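4 min read

Setting up the Drostgate campaign book

1. Sort the 341 cards by the number on the back. The box claims they come sorted. Mine didn't.

2. Take out cards 1 to 15 and keep them aside. They make up the Birkard opening, and the rules want them read in order.

3. Choose a sect for each player. Danko is sold as the beginner's pick, though I have my doubts – it has the longest technique list in the book.
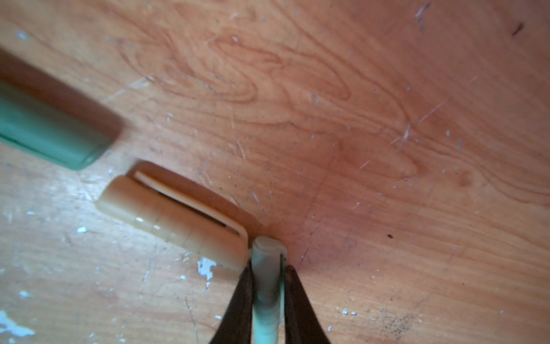 4. Draw the river on the map sheet before anyone places a token. The rulebook suggests freehand, and most of us will end up with a ruler line. If you're stuck, copy some wood grain: the loops and wavy lines on this tabletop would do for the upper valley, and the straighter grain off to the right for the lower reach. A green marker is fine for the banks.

Caution: Marker doesn't come off the map sheet, whatever the box says about its coating.

5. Write each player's starting honour on the sect sheet. Ignore the colour chart on page 366, as it disagrees with the table.

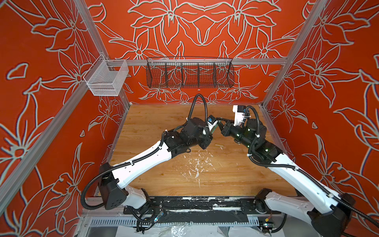 Do you need the Fikidis expansion to finish the campaign?

You can finish without it. The expansion adds side quests and a second ending, and I'm not convinced either is worth the shelf space.

6. Shuffle the remaining cards and deal four to each player.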